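Equipment diary, May, evening

The numbers are due at Sukprasert before the end of the month, so I spent most of today on them and am writing down where they stand while I still remember how I got there.

The question is the same one it was in the winter. We have the one two-armed station at the packing bench. Do we buy a second, or do we keep the one and spend the money on things around it? Prapai Inthanon wants a second station. Rattana Khamphan wants grippers, spare cables and a proper table. I have gone back and forth and am now closer to Rattana, though I haven't told either of them that yet.

Started at eight with the quotes. Clilleck came back with 2821 for a pair of fingers with changeable tips, both hands included, shipping not included. Skendell came back with 2452 for what looks like the same thing on paper, but their pair uses a different mounting plate, and the plate is listed separately with no price beside it. I wrote to ask. No answer by the time I left. If the plate is more than the difference, then Skendell is the expensive one, and I would like to know that before I put a figure in the form and have to defend it.

I also asked both of them about lead time. Clilleck says four weeks. Skendell says "in stock," which in my experience can mean several things.

After that I went down to the bench with my notebook. I had promised myself I wouldn't plan any of this from the desk. Last year we bought the bins from the desk, and they are still in the hallway.

The job is the plain one, a lidded container and a clear tray, one arm on each side.

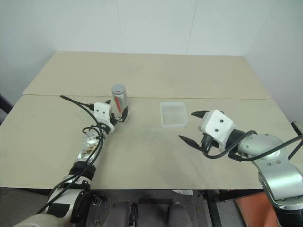 Bench, canister and tray. Left fingers at the canister, right hand open.

I wrote down three things while I was there. The first is finger shape. What we have are pointed tips, which are good for getting into small gaps and not what I would choose for a round smooth side. Rattana has said this since the beginning. A tip with a curved pad would give more contact, and both quotes have one in the set. I put a star next to that.

The second is the cables. They hang in big loops off both arms, and each time I look at them I think about the day one catches on something. A set of cable guides is cheap next to everything else on the list. I don't have a quote because I keep forgetting to ask for one. It is now at the top of tomorrow's page, underlined.

The third is the table. There is a seam across it, and the spot where we like to set things down is right by the seam. I ran my thumb over it and could feel the edge. Maybe it doesn't matter for a container this size. It might matter for the small ones we are supposed to start on in the fall. A single-piece top would have to be cut to order, and the man at the lumber place in town wants a drawing first. I can do a drawing. I'm putting the table down as "to be priced" and not guessing, because the last time I guessed, the guess turned into the budget.

Prapai came by before lunch and we talked at the bench. Her case for the second station is simple: when this one is being worked on, everything stops. She is right about that. We lost most of a week in March over one wrist joint, and the part itself was small. My answer was that a spare wrist on the shelf would have covered the same week for much less money. She said a spare wrist doesn't pack anything on the days when nothing is broken. That is also right. I wrote both down.

What I can't get past is the floor. A second station needs its own table, its own walls, its own power and a person near it. We don't have the person. Sakeo has space and has offered it, but Sakeo is a forty-minute drive, and whoever looks after the first station would be looking after the second one from a car.

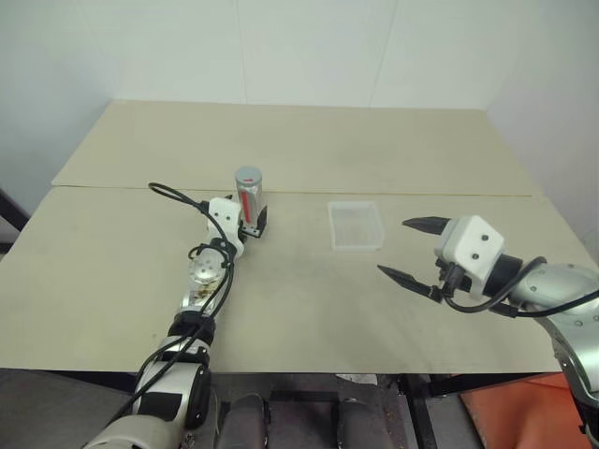

Same bench, with the tray near the middle of the table. Pad width to be measured against the canister.

Lunch at the desk. Afterward I measured the canister, the tray, and the two other containers on the fall list. The pads in the Clilleck set should go around all of them. The Skendell drawing gives the opening but not the depth of the pad, so that went into the email too. That makes two emails to Skendell in one day, and I tried to make the second one polite.

Then the form. Sukprasert wants everything in two columns, what we need this year and what can wait. It took me longer than it should have. Here is how it looks tonight:

This year: one finger set, supplier still open. Cable guides, both arms. One spare wrist. Table top, to be priced.

Can wait: second station. Sakeo setup. New lights.

Prapai will not like seeing the station in the second column. I am going to talk to her before I send it, and I'll bring the March log so we are both looking at the same hours. If she can show me more than one week lost in a year, I will move it and say so in the notes.

There is also the question of whether a clear tray should be our standard tray at all. It was what we had. It's hard to see against a pale table, for me anyway, and I'd guess it is no help to the software. Colored trays cost next to nothing. Rattana thinks we should leave it alone, get it working with the hard one and then change if we must. I don't have a strong view, so it stays off the form.

Went down again at four, mostly to check the reach.

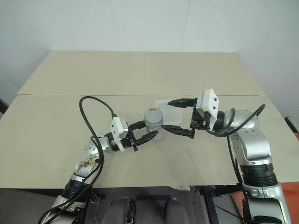
The reach is fine, and I'm taking the longer mounting arms off the list. They were only there because I was worried the two hands couldn't meet comfortably in the middle, and they can. That saves roughly the price of the cable guides, if the guides cost what I think they do.

For tomorrow: call Clilleck about shipping. Ask both suppliers for guides. Drawing for the table top, with the leg positions marked. Find the March log. Ask Rattana if the spare wrist has to be the same side or fits either, since I have been assuming it fits either and the parts book doesn't say.

Left at six. Still nothing from Skendell.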